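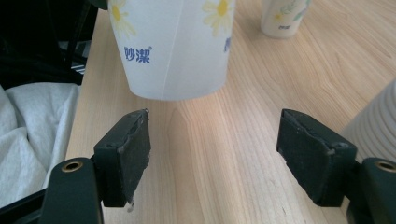 Ortsumgehung Dreltine: Wer bekommt eigentlich Lärmschutz?

Deren
Ich wohne am alten Ortsrand von Dreltine. Nach der neuen Planung läuft die Umgehungsstraße 900 Meter hinter unserem Garten vorbei, vorher war die Trasse auf der anderen Talseite vorgesehen. Die Unterlagen liegen seit März im Rathaus aus. Kann ich als Anwohner Lärmschutz verlangen, auch wenn mein Grundstück nicht direkt betroffen ist? Und muss ich dafür einen Anwalt nehmen?

Omico
Einen Anwalt brauchst du für eine Einwendung nicht. Schriftlich an die Behörde, die in der Bekanntmachung genannt ist, mit Adresse, Flurstück und einer kurzen Begründung. Entscheidend ist der berechnete Pegel an deinem Haus, nicht die Entfernung. Such im schalltechnischen Gutachten nach deiner Straße - bei uns stand sie erst im Anhang 3, in einer Tabelle über 5 Seiten. Die Frist steht ebenfalls in der Bekanntmachung. Wer sie verpasst, hat es später schwerer.

Le Goff
Bringt meistens nichts. Bei uns wurde 10 Jahre geplant und am Ende kam die Straße doch da hin, wo sie hin sollte. Wand haben wir keine gekriegt, nur Büsche.

Deren
Danke, das Gutachten habe ich gefunden. Unsere Straße ist drin, die Hausnummer fehlt. Ich frage beim Bauamt nach.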